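Sorting the hardware drawer, part 2

14 comments | 37 shares

The first pass at the drawer got me from one mixed heap to several smaller mixed heaps. This post covers the second pass, where the small stuff goes into divided bins. If you only want the bin layout, skip to the paragraph on compartments.

Starting point: a drawer with a 40 mm clear height, full of leftovers from shelving, two Holent desk kits and a bed frame. Most of it is screws. The remainder is washers, nuts, a few rings that may be spacers, and bits I keep because they came in a bag with a part number on it. One bag is marked 1233, and I have not found the instructions it belongs to. It stays sealed until I do.

I looked at three ways to divide the drawer. The Ziltwood insert is well made but the cells are fixed and too shallow for anything longer than a short wood screw. The Plergate tray has removable walls, and the walls remove themselves when the drawer is closed hard. Small washers also get under them. I ended up with plain one-piece plastic bins where the dividers are part of the molding. They can't be adjusted, and nothing migrates from one compartment to the next.

A row of four compartments suits the way I sort. Screws go at the far end, then nuts, then flat washers, then everything ring-shaped that isn't a flat washer. The order matters less than keeping it the same in every bin. I tried alphabetical once and kept reaching into the wrong compartment for a week.
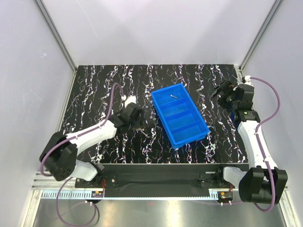
Screws go in first, one at a time. Pouring is faster but it carries the washers along, and then you are sorting the compartment instead of the pile. I pick out a screw, check the thread against the gauge card, and drop it in the screw compartment. Anything that fails the check goes back on the work surface, away from the bin, and gets a second look at the end. With silver hardware on a pale or veined surface the small rings are easy to miss, so sweep the area with a magnet before calling it clear. The magnet won't pick up brass or most stainless, so sweep by hand as well.

Discolored pieces are a separate question. Brown can be rust, plating, old thread locker or the color the part was sold in. I wipe them with a dry cloth. If color comes off on the cloth, the part goes in the scrap jar. If not, it gets sorted like the others.

Sizing: my rule is 10 pieces of the same size before a screw gets a bin of its own. Below that, it shares. I used to set the limit at 2, and filled the drawer with bins that were mostly air.

Labels go on the rim at the near end, where they can be read with the drawer half open. Paper labels under clear tape have held up since August. The printed vinyl ones curled at the corners - probably my fault for not degreasing the plastic first.

Nghiêm, the hardware shop by the station, sells loose machine screws by weight and will match a sample if you bring one in. They close early on Wednesday. I still need M4 washers and something to replace the two cam bolts I stripped on the second desk.

Part 3 will be the wall anchors, which are currently in a coffee can.

Share this post | 14 comments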